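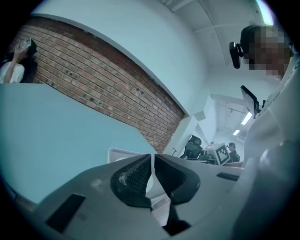 Changing the finger pads on a hand-held gripper

Posted by Despina Onu, Sep 16, 2021

I look after the hand-held grippers at Cokstead, and the job I get asked about more than any other is the pads. Ours have two black fingers that come together in a V, with a textured mesh pad on the inside of each one. Pads wear. When they do, cups start sliding and people start squeezing harder, and then you've got two problems!

What you need

A new pair of pads (always a pair, please), a plastic scraper, rubbing alcohol, lint-free wipes, and a small clamp with soft jaws. I buy pads in packs of 16 and keep them flat in a drawer, after a pack I'd left on a windowsill curled up on me in February.

Step 1: Look before you peel

Open the fingers and shine a flashlight down the gap. A pale scuff on the outer edge of a finger is fine, I leave those alone. What you're after is mesh that has gone shiny, or a corner that lifts when you push it with a fingernail.

Step 2: Get the old pads off

Start at the tip and work toward the housing with the scraper held nearly flat. Go slow. Iulian Nedelcu once used a metal blade on one of mine and I spent an evening sanding out the gouge (he bought dinner, so we're good).

Step 3: Clean the fingers

Alcohol, wipe, fresh wipe, repeat until the wipe comes away clean. Let it dry all the way. Keep the alcohol off the lens, and don't let it run down into the slots in the housing.

Step 4: Stick and clamp

Line up the bottom edge first, then roll the pad toward the tip with your thumb. Do the other side, close the fingers gently and check that the two tips meet evenly. If one pad sits high, peel it now while it still moves. Then clamp and leave it for 40 minutes. I go off and do the Grecu log sheets.

Step 5: Test grips

Pick up something light and smooth, like a plastic tray, by the rim. Lift, hold, tilt, set down. I do 200 of these before a gripper goes back on the shelf, with the radio on. My last set started to lift at 147, and it was my own fault for rushing the alcohol step.

Write the date on a bit of tape and stick it inside the storage case lid. If you're on the older Didcombe fingers, the pads are narrower, so trim them before you take off the backing. Salma Abou Zeid has the template if you need a copy.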